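Lulell Athletics Club
Progress report to the Negussie Fund, second period
Prepared by Fasil Araya, programme coordinator

Dear Derek Yeoman and colleagues,

I am pleased to send you the second report on the youth running programme in Rardale and Indstead. It covers the time from the end of our winter training until August. The money table is sent separately by Yeshi Habte, so I will write mainly about the athletes, the coaching and the races.

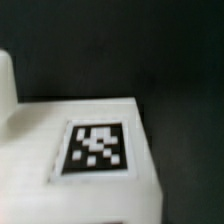
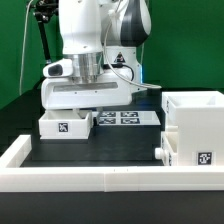
1. Training groups

We now have two groups, as we promised in the application. The Rardale group is the older one and trains on the school track. The Indstead group started in spring and trains on grass, in the park behind the swimming pool. The grass is good for young legs, but it is not flat, and for the 200 metres we must mark the lanes again each time with small flags. The parks office has agreed to cut the grass shorter on our side.

Attendance in Rardale was steady during the whole period. In Indstead it was strong at the start, then it went down in the weeks of school examinations, and came back after them. I should have expected this when I made the calendar. Next year we will plan only one session each week in the examination time and tell the parents early.

There are 20 athletes registered in Indstead at the moment. Our target in the application was higher than this, and I do not want to hide it. Most of the young people who visited once and did not return live on the far side of the river, and the last bus leaves before our session ends. From next month we will begin at 5 p.m. and finish before the bus.

2. Coaching

Amanuel Admasu leads the Rardale group and Henok Ambaye leads the group in Indstead. Both have finished the first coaching course, which was paid from your grant. Henok has also attended the extra day on starting blocks and relay changes. He says the part about relay was the most useful, as he himself was always a distance runner and never held a baton in a race.

Once a month the two coaches exchange groups for one evening. The athletes like it, and the coaches see which habits their own group has. After one such evening Amanuel wrote to me that the Indstead runners warm up much better than his own. He has since changed the warm-up in Rardale.

We still need a coach for the jumps. At present Amanuel teaches long jump from what he remembers, and he has asked that we do not enter anyone for triple jump until a trained person can help. I agree with him.

3. Competitions

Our athletes took part in 7 meetings in this period. Most were small open meetings, where young runners can race without a qualifying time. The biggest was the district championship in Rardale.

The under-15 girls reached the final of the relay and finished fourth. They lost some metres in the second change, but the baton did not fall and they ran very bravely in the last leg. In the 1500 metres two of our boys improved their personal best in the same race. One under-13 athlete from Indstead ran her first race on a real track and went off far too fast, like almost everyone does the first time – she finished, and she has asked when is the next one.

We had two injuries, a twisted ankle and a shin problem. The ankle is healed. The athlete with the shin problem is cycling and swimming for now, and Henok speaks with the family before she runs again.

4. Equipment

The new hurdles, batons and measuring tape are all in use. The hurdles are stored in Rardale, which makes hurdle training in Indstead difficult. We have saved 500 pounds on the transport line, thanks to parents who shared their cars, and I would like to ask your permission to use this amount for a lockable box at the park. Yeshi has the two offers from suppliers and can send them to you.

5. Next period

The cross-country season is our main work now. We want to enter full teams in under-13 and under-15, and at least some runners in under-17, where we are weak. We will also look for the jumps coach, move the Indstead time as described, and hold a parents' evening in both places.

I would be grateful for your answer about the transport money before the cross-country races begin. If you wish to visit a session, either coach will be glad to receive you.

With kind regards,
Fasil Araya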